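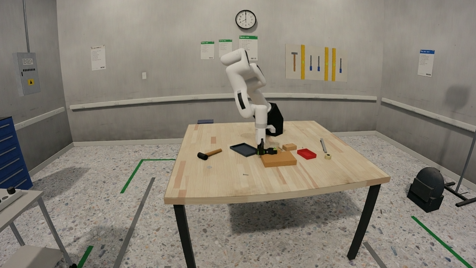

【求评价】Zernine 的桌面整理仿真包,有人入了吗?

版块:机械臂与仿真 > 软件与套件

楼主 | 焊锡味的猫
上个月蹲到 Colel 商店打折,把 Zernine 的工坊场景包买回来了,743 元,含一年更新。玩了两周,实在忍不住来发帖,太好玩了!

先说我是干嘛的:家里一台小六轴,平时只做夹取,想练“把散在台面上的工具收进托盘”这类任务,真机上练太费夹爪,所以找仿真。首图是我跑的第三个任务,臂往深灰托盘那边下探,夹爪带绿色件那个就是包里自带的末端。台面上锤子、垫圈、钉子、木块、钢尺、胶带卷都有,物体位置可以随机撒,也可以自己写配置固定下来。

喜欢的地方:
1、装起来快。我照着文档走,中途只卡了一次(显卡驱动太旧,自己的锅)。
2、场景细节给得很足。墙上有挂钟、有工具海报,地上有绿色胶带线,水磨石地面的颗粒都做出来了。做视觉的应该懂,背景太干净的场景训出来的东西,一到真房间就傻掉。
3、接口干净,拿关节角、拿相机图、拿物体位姿,三个函数搞定。

不太满意的:小垫圈的接触有点飘,夹起来的时候会抖,有时候直接弹飞。大家有遇到吗?

2楼 | 三号轴漏油
垫圈弹飞我也有!把物理步长调小一半就好很多,代价是变慢。我的机器上调完大概慢了四成,能忍。另外夹爪指面的摩擦默认给得偏低,往上加一点。

3楼 | 焊锡味的猫(楼主)
回复 2楼:感谢!今晚就试。摩擦是在末端配置里改还是在场景里改?

4楼 | 三号轴漏油
末端配置。场景里那个是桌面的,别改错,我改错过,结果木板粘在桌子上拖都拖不动,还以为碰撞体坏了,查了一晚上。

5楼 | 白菜不加糖
泼点冷水。这个价钱买一个场景,我觉得贵了。免费的桌面场景一抓一大把,自己拖几个模型进去,写个随机化脚本,一个周末的事。楼主说的背景细节,我的看法是作用有限,真要迁移到真机,靠的是光照和相机参数的随机,墙上挂不挂海报差别不大。

6楼 | 焊锡味的猫(楼主)
回复 5楼:一个周末……大佬的周末和我的周末不是一回事哈哈。我之前真的自己搭过,光给锤子调质心就调了两个晚上,碰撞体一塌糊涂,托盘边沿是实心的,东西放不进去。所以对我来说买现成的值。背景那条我保留意见,等我有对比数据了来贴。

7楼 | 螺距零点五
站 5楼 一半。贵是贵,但要看买的是什么。模型不值这个钱,值钱的是任务脚本和评分。Zernine 每个任务都有判定条件,比如物体有没有完全落在托盘边沿以内、有没有碰倒别的东西。自己写判定很烦的,边界情况多得要命,尤其是钉子这种细长的,一头搭在边上算不算进去?他们文档里专门有一节讲这个。

8楼 | 白菜不加糖
回复 7楼:判定这块我承认没细看。回头下个试用版瞧瞧。不过我还是觉得应该拆开卖,脚本一份价,场景一份价。

9楼 | 今天也没回零
有用过 Hurnus 那套的吗?我在两家之间纠结。Hurnus 的完整版要 1297,贵不少,但是听说带双臂。

10楼 | 螺距零点五
回复 9楼:两套我都用过。Hurnus 双臂确实好,软体也能做,擦布、线缆之类的。缺点是重,启动要等很久,配置文件一层套一层,改个桌子高度我翻了四个文件。只有一条臂、主要做刚体的话,Zernine 够了。要叠衣服就别犹豫,上 Hurnus。

11楼 | 今天也没回零
回复 10楼:我就一条臂,那省钱了,谢谢!再问一个,Zernine 能换成自己的臂吗?我那台是 Cassim 的,不在支持列表里。

12楼 | 焊锡味的猫(楼主)
回复 11楼:能换,导入描述文件就行。我帮朋友弄过一台不在列表里的,要注意两点:底座安装点默认在桌子后沿,臂展短的够不到前面,得把底座往前挪;还有夹爪坐标系的朝向,导进来先让它空跑一个朝下的姿态看看,别急着夹东西。

13楼 | 三号轴漏油
Cassim 的描述文件里惯量有的是空的,导进去会乱甩,记得补上。官方群文件里有人传过补好的版本。

14楼 | 今天也没回零
收到收到,我去翻群文件。

15楼 | 路过的减速机
我是做教学的,说点别的角度。给学生上课用这个很顺手,进去就是一间像样的车间,学生马上知道自己在干嘛,兴致完全不一样!以前用的那个灰底棋盘格,讲到一半底下全在看手机。难度也好安排,先搬大木块,再搬钢尺,最后挑战垫圈。钢尺这关特别有意思,又薄又贴着桌面,正着夹夹不起来,有一组学生想出先推到桌边再夹的办法,我都没教过。
唯一希望改进的是授权,现在一个账号只能同时开 5 个实例,一个班根本不够分。

16楼 | 白菜不加糖
回复 15楼:教学用的话我收回一半的话,这个场景确实比棋盘格强。但是授权这么卡就离谱了,买了还不让多开?

17楼 | 螺距零点五
有教育授权的,得发邮件问,页面上没写。我们实验室谈下来实例不限,就是不能商用。

18楼 | 路过的减速机
回复 17楼:还有这种好事!马上去写邮件。

19楼 | 焊锡味的猫(楼主)
来更新一下。按 2楼 的办法改了步长,摩擦也加了,垫圈任务连跑 100 次,成功 68 次,之前连一半都不到。弹飞基本没有了,剩下的失败大多是夹偏,这个怪我自己的策略。速度确实慢了,晚上挂着跑无所谓。
顺便回 5楼:背景对比我开始做了,一组保留墙面和地面,一组全换纯灰,其他都不动。等训完再拿真机测。

20楼 | 白菜不加糖
回复 19楼:这个实验我支持,记得两组光照随机都打开,种子也多跑几个,一个种子说明不了问题。要是背景真有用,我在这楼里认错,顺便也买一份。

21楼 | 焊锡味的猫(楼主)
回复 20楼:截图了啊!种子先安排三个,显卡就一张,慢慢来。

22楼 | 三号轴漏油
蹲结果。另外楼主方便的话把改过的末端配置传上来,钉子那个任务我这边还是夹不稳。

23楼 | 焊锡味的猫(楼主)
回复 22楼:已经传到附件区了,摩擦那几行我加了注释。钉子我也还没搞定,你要是先跑通了喊我一声。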